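4.3 Recording a task with the hand grippers

Read 4.1 (charging) and 4.2 (pairing) first. Jibrin software has to be open and showing both grippers connected before you start. One demo = one pass through the task, start to finish.

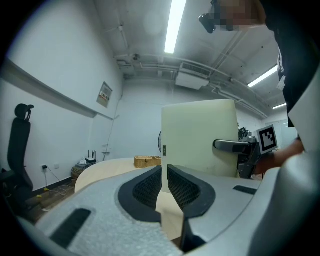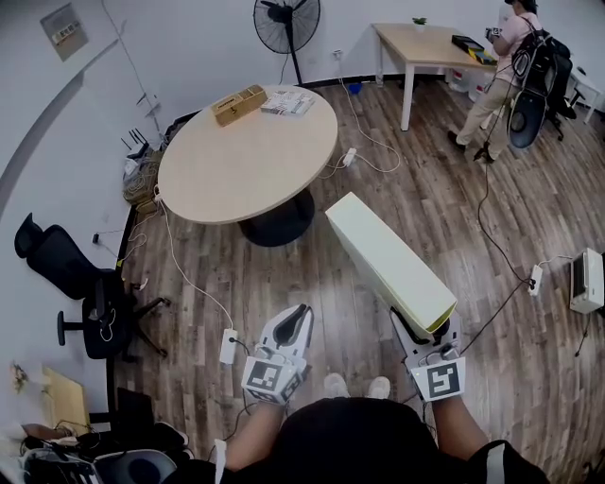 Setting up the task area takes longer than recording, so do it first and do it right. Walk your whole path once with the grippers in hand. Move cords out of the path, or tape them down. In the second picture there are power strips and cords on the floor on more than one side of the table, and that is the usual state of a room by the second session. Check again after every break.

1. Put the object at its start position. Mark the spot with tape.
2. Pick up both grippers. Markers facing out, nothing over them. Sleeves up.
3. Open and close each gripper fully, twice. Wait for the tone.
4. Press Record on the Idell base unit. Count to two before moving.
5. Do the task. Normal speed or a bit slower, no jerks.
6. Long boxes: clamp near one end like the right gripper in the second picture, keep the far end clear of the table untill you mean to set it down.
7. Finger pads flat on the object. If it slips, stop, discard, go again. Don't fix the grip mid-demo.
8. Open the gripper, back off a hand's width, press Stop.

Repeat until you have 200 good demos. Move the start spot a little after every 41.

Note: Discarded takes dont count toward the total. The counter on the Jibrin screen only shows saved ones.

Note: Tracking score under 81 on playback, redo that take. Usually a hand or sleeve over a marker.

CAUTION: Fingers out from between the pads when closing.

CAUTION: No glass, no liquids, nothing hot.

Upload to Timley when done, see 4.4. Leave the base unit on untill the bar is full.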